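Open day at the Trokusik workshop

So I finally made it out to the Trokusik open day in Billau, and I'm so glad I did! I paid my $9 at the door, grabbed a coffee and headed straight for the folding room (my favourite part, no surprise to anyone who's seen my linen cupboard).

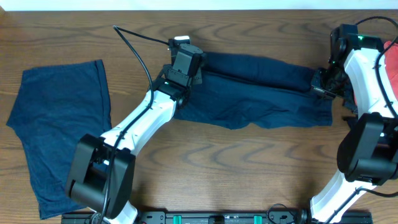

Two navy pieces on the folding table, one laid out and one held up by the grippers.

I couldn't stop looking at that tabletop – all those wavy lines in the grain! The dark blue cloth looked gorgeous against it, and the colour has me rethinking my curtains. I hung around far too long and nearly missed the dye talk.

Parking was a pain, so take the 49 bus if you can. They're doing it again in September and I've already put my name down.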